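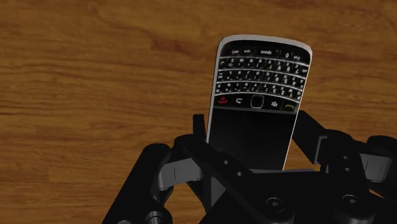
Dayana Lozano asked last month whether we'd stop telling her the sim numbers and tell her if the thing can clear a table yet. Fair. Short answer no. Longer answer follows, sorry for the rush, Cerkgate wants this by noon.

Progress report, Rivadeneyra tidy-up project, February

Where we are. Simulated picks of small household stuff off a flat wood top. Phones, remotes, keys, cards. 3,000 attempts planned for the period, 1,573 run. Behind becuase the grasp planner got rewritten halfway through and everything before that was thrown out (not in the count).

What works. Chunky things. Remotes are fine, mugs fine if the handle is clear. Two-finger grasp across the short side, lift, drop in tray.

What doesn't. Thin things lying flat. Phones are the worst. Black phone, black fingers, and the depth estimate gets confused at the rim. Duván is trying a lower approach with the fingers either side of the body - better so far but slow. An old keyboard phone is in the object set now as well as the plain slabs, so we get some surface detail to lock on to. Orientation is randomized, upside down included. Cards and paper: no progress, not going to pretend.

Real arm. 200 trials on the bench at Plendska, phones and remotes only. Worse than sim, as expected. Main trouble is friction, our sim table is too grippy. Wilson Agudelo is redoing the contact settings this week and next.

Chores in general, since the board keeps asking. One object, one table, known light: close. A real kitchen counter after breakfast: not this year in my view. Zdenka disagrees and thinks a narrow version (phones and keys to a tray, nothing else) could go to a test home by summer. We should talk about it on the call.

Money. On budget except compute, over a little. Clerkus invoice still not in, will foward when it comes.

Next period
- finish the remaining sim runs
- new friction numbers into sim, then repeat the 200 on the bench
- decide on cards, keep or drop
- need an answer on the second gripper, lead time is long

Octavio Montoya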